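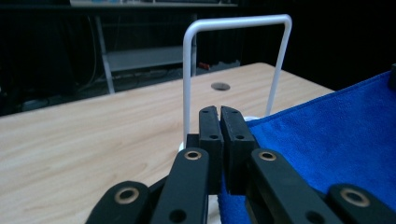

News from the winter swimming group

Dear members and friends,

The season in Lirnthorpe started in October with water that was still kind to us, and now it is not so kind. I write this on 30 December 2023, after the morning swim, with fingers that are slow on the keyboard, so please forgive the mistakes.

We are now 172 members. Last winter we were many fewer, and the changing hut at the lake was built for a small club. For this reason the opening hours are longer from January. The hut will be open from 7 in the morning until noon, and again in the evening when the lamps on the pier are lit. If you come with children, please use the morning hours. The steps are easier to see.

The new ladder from Vorkska is mounted on the left side of the pier. The old one stays on the right side until the ice comes, and after that we take it up. Please do not tie anything to the new ladder, also not a thermometer. There is a hook for the thermometer on the post.

Several new members asked how long they should stay in the water. I can only repeat what our group always did. Go in slowly, breathe out long, and come up while you still feel strong. The first times it can be less than one minute. Never swim alone, and never jump in head first.
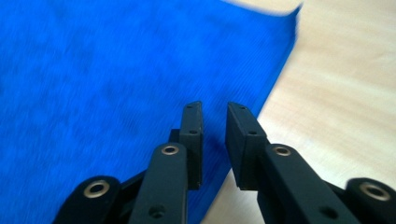

After the swim, dry yourself and put on the upper body clothes first, then the hat, then the rest. A big towel is better than two small ones. Many people stand and talk in a wet suit because they feel so warm, and then the shaking comes in the car. Tea is in the hut, and Bianchini bakery gives us again the bread from the day before.

The sauna wagon Hirilell comes back for the New Year swim. It has place for 7 persons at one time, so we go in turns. The price is the same as before, and you pay at the door. Wood is still needed. We have 100 sacks ordered and want to have 200 before the real cold.

Lost and found: one gray wool sock, a pair of swimming gloves in size M, and a bicycle key on a green string. They are in the box under the bench.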